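SKEKPORT – The Skekport Basketball Association has named Danladi guard Hadiza Anozie the Most Valuable Player of its regular season. The league office announced the award on April 3, 2024, after the final ballots were checked against the official game reports.

Anozie led the league in total points with 517 and finished second in assists. Danladi ended the season at the top of the standings and will be the first seed in the playoffs.

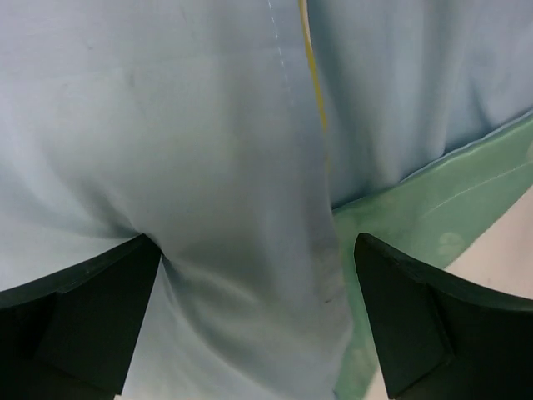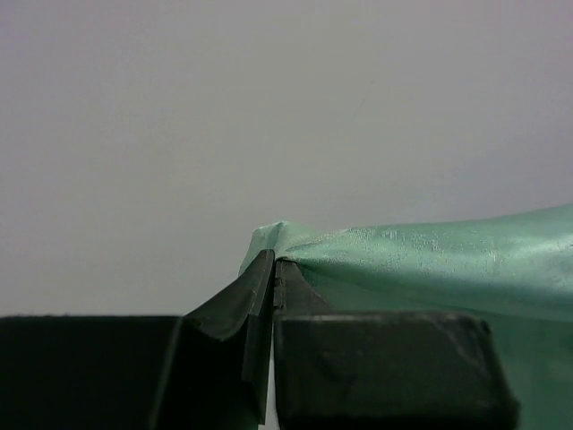
How is the award decided?

Head coaches and the league's accredited scorers each submit a ranked ballot of five players. A first-place vote is worth 10 points, a second-place vote seven, a third-place vote five, a fourth-place vote three and a fifth-place vote one. Coaches may not list players from their own team. The player with the highest total receives the award, and a tie is broken by the number of first-place votes.

Anozie was listed on all 40 ballots returned this season. Sultier center and last year's winner placed second in the voting, and a forward from Starkia placed third. The league does not publish individual ballots.

Players must appear in at least three-quarters of their team's scheduled games to be eligible. Anozie missed 2 games with a sprained ankle and met the requirement. Danladi lost both of those games, its only consecutive losses of the season.

Her scoring came mainly from inside the arc and at the free throw line. She attempted fewer three-point shots than in the previous season, when Danladi used her as an off-ball guard. The team moved her to the point after the opening road trip and kept the same starting lineup through the end of the schedule, apart from the games she missed.

"I had the ball more, so I had to make more decisions," Anozie said. "The first few weeks there were too many turnovers. We went back to simpler sets and it got better."

The final home game of the regular season, a win over Starkia, drew 1167 spectators, the largest crowd for Danladi this season. Anozie played the full fourth quarter and made all six of her free throws in the period.

The award will be presented before the opening game of the semifinal series between Danladi and Sultier. Tickets for that game are on sale at the Danladi box office and at the league office in Skekport. Doors open one hour before tipoff, and season passes are not valid for playoff games.

The league will announce its all-league teams and the Defensive Player of the Year after the semifinals. The annual league meeting, which sets the schedule and the award rules for next season, takes place in July.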